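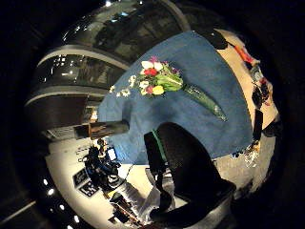

4.3 Work area rules for hand-held gripper recording

These rules apply to all operators recording manipulation tasks with the Ketilsson hand-held gripper at the Bandport and Dalville sites. Read section 4.2 (Charging and mounting) first. For fixed-arm cells, see section 6.

4.3.1 Preparing the surface

1. Lay the cover cloth over the tabletop and pull it tight. Use a matte cloth. Glossy covers produce glare in the wide-angle lens and are not permitted.

2. Put the task object on the cloth by itself. For soft or irregular objects, such as a bouquet, lay the object on its side with the stem end pointing away from the cluster of other equipment.

3. Move items that do not belong to the task off the cloth. Items may stay on a neighboring counter if they cannot roll or tip onto the work surface.

4. Check the object for loose parts. Leaves, petals and wrapping that come off during handling must be removed between takes.

Note: The lens covers a much wider area than the operator sees when looking at the cloth. Badges, printed forms and unlocked screens must be put away or turned over, including those on the floor.

4.3.2 Cables and straps

1. Route cables down and away from the gripping hand. Leave enough slack for a full arm reach in every direction.

2. Fasten the strap across the back of the glove. The strap must lie flat. Do not tie a knot in it.

3. Hold the gripper at shoulder height and lower it slowly. If a cable touches the cloth or the object, stop and reroute it.

CAUTION: Do not stand on cables or place cases on top of them. A pulled connector can end the session file without a warning tone.

4.3.3 Starting a take

1. Press and hold the side button for 2 seconds. The status light changes from amber to green.

2. Confirm on the session screen that the frame counter is running.

3. Keep the gripper still above the surface until the ready tone sounds.

4. Approach the object at an even speed. Close the fingers only when both pads are in line with the part to be gripped. On wrapped stems, grip the wrapped section and keep the pads clear of the blossoms.

5. Lift, move and release as stated on the task card. Return to the start position before you press the button again.

Note: If the object slips, finish the take and mark it S on the log. Do not delete it. Slipped takes are reviewed separately under the Breria labeling procedure.

4.3.4 Faults

Code 1014: Lens blocked or dirty. Wipe with the dry cloth supplied. Do not use solvent.

Code 1372: Finger position lost. Open the fingers fully, switch the unit off and recalibrate as described in 3.5.

If either code appears again in the same session, tag the unit and take it out of use.

4.3.5 Leaving the work area

1. Switch off the gripper before unfastening the strap.

2. Coil the cables without tight bends and return them to the case.

3. Clear the floor of cases and stands. Walkways must be open before the next operator signs in.

Continue with section 4.4, Uploading session files.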